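Loose Screws, Stripped Holes and Squeaky Hinges

Filed under: Small Repairs
By Jocelyn Doucette

Most of the wobble in a house comes from screws that have worked themselves a little way out. Twice a year, usually in February and again before school starts, I go from room to room with a No. 2 Phillips, a stubby screwdriver and a flashlight. It takes an hour if I don't stop to fix anything big.

Use the right size driver

If the tip rocks in the screw head, it's too small. Try the next size up before you lean on it. A Phillips tip that is worn shiny at the corners should be thrown out. It will ruin more screws than it turns.

Flat-head screws under old paint need the slot cleaned first. Run the corner of a utility knife blade along it, then tap the driver in with a light hammer and turn slowly.

Door hinges

Check the top hinge first. If the door drags on the latch side, the top hinge is usually the cause. Take out one of the screws closest to the door stop and put in a 3-inch wood screw, which will reach through the jamb into the stud. Snug it by hand. A drill can pull the jamb over too far and then you have a new problem.

For a squeak, lift the pin, wipe it with a rag and rub it with plain candle wax or petroleum jelly. Spray oil works for a week or so and then collects dust.

Stripped holes in wood

Dip wooden toothpicks in wood glue and pack them into the hole until no more will go. Snap them off flush. Wait overnight if you can. Then drive the same screw back in by hand.

For a bigger hole, use a piece of golf tee or a short length of dowel. Adelino Cunha wrote in to say he uses bamboo skewers and they hold up well on cabinet doors. Drill a pilot hole if you go that route.

Cabinet doors and drawers

European-style cup hinges have two or three screws and only some of them hold the hinge to the door. The others move the door up, down, in or out. Turn one a half turn, close the door and look before touching the next.

Drawer slides loosen at the back, where you can't see. Pull the drawer all the way out and check the rear screw with the flashlight. If the drawer has always stuck, check that no screw head is standing proud of the track.

Chairs and table legs

Turn the chair upside down on a folded towel. Tighten corner blocks a bit at a time, going around the seat, and don't finish one corner before starting the others. If a block is cracked, leave it alone until you can glue and clamp it.

Bolts that loosen every few months want a lock washer or a drop of removable threadlocker (the blue kind). Don't use the red kind on furniture.

Tools and gadgets with moving parts

Anything that pivots on a screw will need attention sooner or later. That goes for pruners, folding rulers, tongs and clamps. The screw should be tight enough to stop side play and loose enough that the part still swings freely. Back it off an eighth of a turn if it binds.
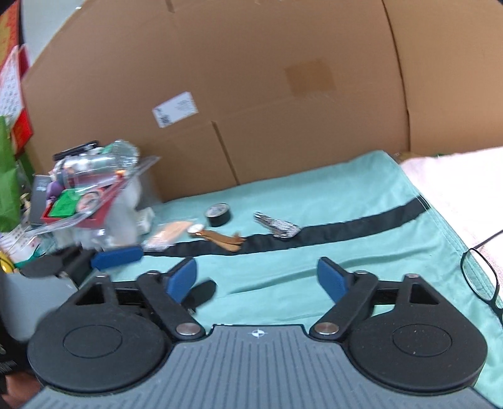

Where to keep spare screws

Baby food jars are fine. So is a muffin tin inside a drawer. Sort by length first and by head second. Keep odd ones from flat-pack furniture in an envelope taped to the underside of the piece they came from, along with the hex key.

Screws to leave alone

Don't tighten screws on gas fittings, on the back of a microwave or inside an electrical panel. Toilet tank bolts can be snugged by hand, a quarter turn on each side, and no more than that.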